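Technik für Neugierige > Maschinen > Roboter im Test

Zwei Arme, kein Kopf: Was kann der Roboter aus dem Bausatz?

Lesezeit: 4 Minuten
20 Mal geteilt

Stell dir vor, du sollst dein Zimmer aufräumen, darfst dabei aber nur zwei Finger pro Hand benutzen. Und jede Bewegung muss dir vorher jemand ausrechnen. Willkommen im Alltag eines Roboterarms.

Der Bausatz, um den es geht, heißt Simiyu und kommt von der Firma Plornidar. Man bekommt 2 Arme, eine Schiene zum Festschrauben, viele Kabel und eine Anleitung, die vermutlich von jemandem geschrieben wurde, der keine Anleitung braucht. Erwachsene sollten beim Aufbau dabei sein. Sie dürfen dann die Schrauben suchen, die unter den Schrank gerollt sind.

Warum biegt sich so ein Arm überhaupt?

Dein Arm hat Schulter, Ellenbogen und Handgelenk. Beim Roboter sitzen an solchen Stellen Motoren. Jeder Simiyu-Arm hat 6 Gelenke, und jedes davon dreht sich nur auf seine eigene Art. Erst wenn alle zusammenarbeiten, kommt der Greifer dort an, wo er hinsoll. Manchmal kommt er auch daneben an. Dann heißt es: noch mal rechnen.

Und womit sieht er?

Augen hat er keine, dafür kleine Kameras. Eine davon fährt am Handgelenk mit — ungefähr so, als hättest du ein Auge am Daumen. Klingt eklig, ist aber praktisch: Ganz nah am Ding erkennt man besser, wo man zupacken muss. Eine zweite Kamera schaut von weiter weg zu und behält die Übersicht. Das Programm dazu heißt Jivent und muss aus beiden Bildern schlau werden.

Was ist daran schwer?

Ein Plüschtier gibt nach, wenn man es drückt. Ein Röhrchen rollt weg. Eine durchsichtige Pipette ist für eine Kamera beinahe unsichtbar. Du merkst so etwas nach einem Blick, der Roboter muss mehr als 20 Mal üben und macht dabei ein Gesicht wie ein Toaster.

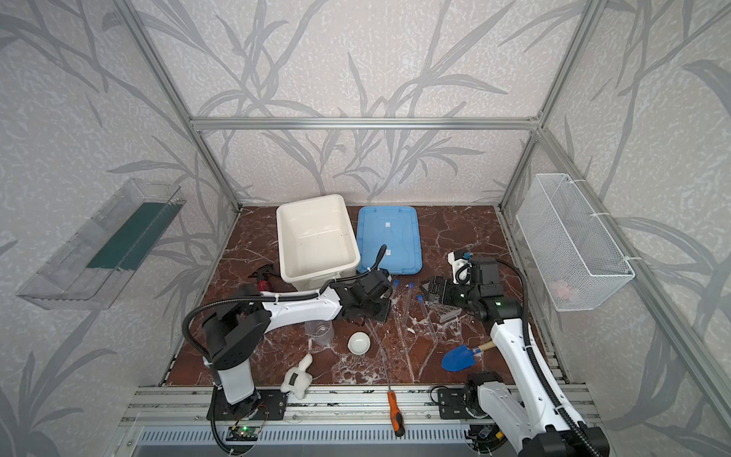
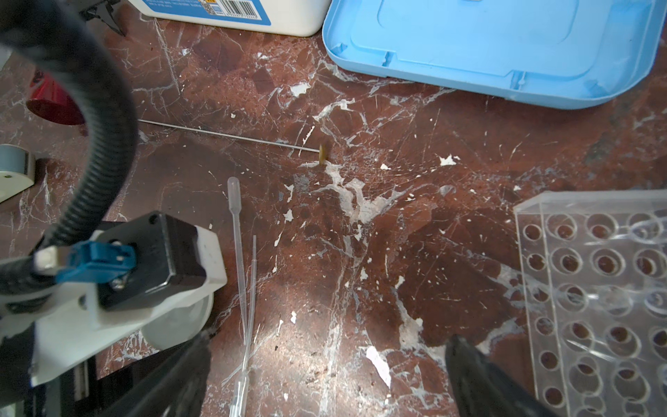 Simiyu bei der Arbeit: zuerst der ganze Arbeitsplatz, danach der Blick vom Greifer auf die Tischplatte.

Lohnt sich das?

Wer gern schraubt und Geduld hat, wird Spaß haben. Der kleinere Bausatz Zomham hat nur einen Arm mit 4 Gelenken und reicht für den Anfang. Hausaufgaben machen beide nicht. Wir haben gefragt.

4 Kommentare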